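Hospitality Basics, Unit 4: Trays, Cups and Clearing a Table
Notes to go with the February session. Instructor: Rekha Kamath. Read before lab, bring to lab.

Where we are

Last unit was setting up a drinks station. This one is taking it apart again, plus carrying. Short unit but it's on the practical, and people lose easy points here. Practical is out of 60, tray work is 30 of those. So half.

Quick recap from Unit 3

- Drinks at the back of the table, cups in front, hands come from the front.
- Don't stack over the rim line of a sleeve. We did this one to death.
- Paper for hot, plastic for cold. If the two kinds get mixed, sort them before they go back out.

Reading was the Mumano case (the break room that served 300 people off two tables). Skim it again if you've forgotten, the bit on traffic flow comes back in Unit 6.

Tray handling, main points

Two grips. Flat palm under the middle is for walking. Edge grip is for working at a table, one hand on the tray and the other free for cups. We only do edge grip this unit.

Edge grip: thumb on top of the rim, fingers curled over or under. Use a tray with a raised lip, not one of the flat boards from the back cupboard. Small tray is fine, you want to be able to reach the far corner without leaning.

Tilt. A little tilt toward you is OK with empties, helps you see what's where. With anything in the cups, no tilt at all. Estíbaliz asked if this counts for water too. Yes, water too.

Free hand takes the cup round the side. Try to keep fingers off the drinking rim if the cup is going to be used again. If it's going in the trash it doesn't matter so much, but in the practical I can't tell what you're planning, so just do it the clean way every time.

Order of loading: far corners first, then the sides, front last. Front cup is the one you knock with your sleeve, so you want it on there for the shortest time. Unload the other way round, front first.
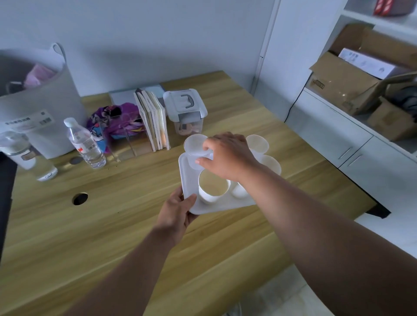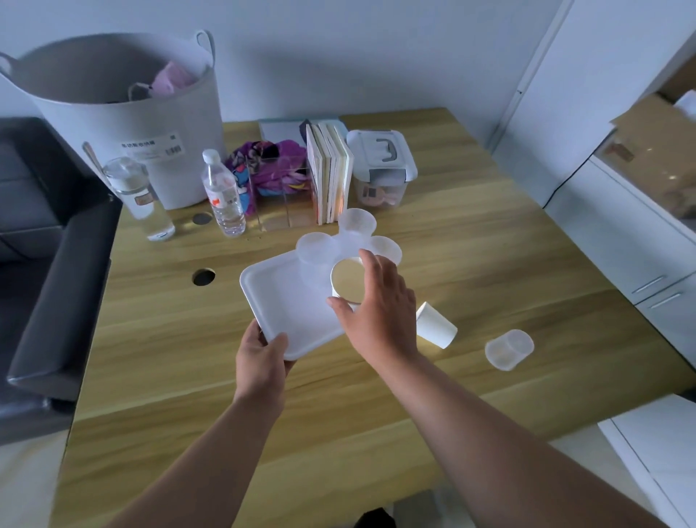 One hand stays on the tray both times, other hand has the cup. Frosted plastic and white paper both in use.

Cups on their sides

Light cups tip. Paper ones roll in a curve because they're narrower at one end, so they come back round toward you or go off sideways, don't chase them. Put the tray down, then pick up. Chasing with a tray in the other hand is how you lose the rest.

Plastic ones are harder to see on a wood table, the grain shows through. Run your eye along the whole edge before you say you're done. Same for the cable holes in office tables: a cup base catches on the lip and over it goes. Learn where the holes are before you start setting anything down.

Bottles and bags

- Bottles stay standing at the back till the cups are cleared.
- Caps on before you move them, check every one.
- Big bucket or basket at the end of the table is for cloths and loose stuff. Not cups. Wet cups on clean cloths = wash the cloths again.
- Anything with a lable on it, turn the label out so the next person can read it.

Wiping down

After the cups, never before. Crumbs toward you, into the hand or onto a cloth, and keep them away from the holes. Dry cloth, then damp, then dry. Ji-hoon's group skipped the first dry one and got paste.

Common mistakes from last year's lab

- Loading all on one side. Tray goes over as soon as you let off the thumb.
- Nesting cups while still holding the tray. Nest on the table, sleeve after.
- Letting go of the tray to use both hands on one cup. Minus points, every time.
- Reaching across your own arm. Turn the tray insted.
- Talking to the customer and loading at the same time. Stop one of them.

Class average on this part was 82 percent, over half the lost points were the first two on that list.

Lab plan

Pairs. One loads, one watches and marks the sheet, then swap. Mal-soon and Genowefa are joining another pair so that's one group of four, you'll need to share the tray. Three rounds: paper only, plastic only, mixed. Third round is timed but the time isn't graded, I only want to see what goes wrong when you hurry.

Supplies come from the Brokura shelf by the sink. Put back what you don't use. Aprons optional, sleeves up is not optional.

For next time

Read Unit 5, sections 1 and 2 (glassware). Write half a page on how you would clear a table with mixed cups and no second person. Hand in at the start of class, paper or email, either is OK.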